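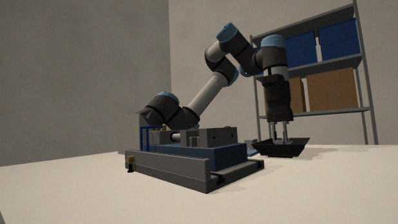 Fig. 4. Simulated bench cell, tool over the parts tray.

4.2 Tray pick trial

The trial shows whether the Taleck controller can take over a shop-floor chore, picking small parts from a tray, before any hardware is bought.

1. Load the Sovham bench file and set the cycle count to 300.
2. Set the approach height to 21 mm and the finger speed to 8 mm/s.
3. Run one cycle in step mode.

NOTE: A pass in simulation does not clear the arm for unattended work. Swarf, oil and mixed parts are not modelled. 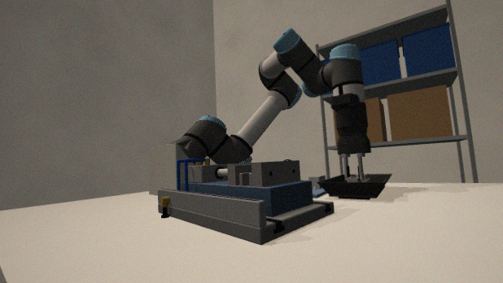 Tray clearance is the usual cause of a failed trial. Pause at the lowest point of the descent and check the finger tips from the side. With the wrist pointing straight down, they should stop just above the tray floor and stay clear of the sloping sides. If they touch, raise the pick height by 2 mm and repeat step 3.

CAUTION: Do not copy simulated pick heights to a real arm. Measure again at the bench.

4. Switch to the wrist view and confirm that the housing lies directly ahead of the gripper.
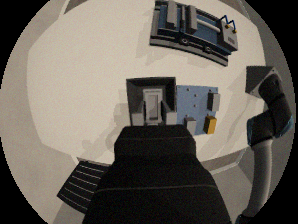
5. Start the full run. Log every missed pick, including those recovered on a second try.
6. Send the log to Paula Anghel at Ollwood. A person still does this job faster, so record the cycle time as well as the miss count.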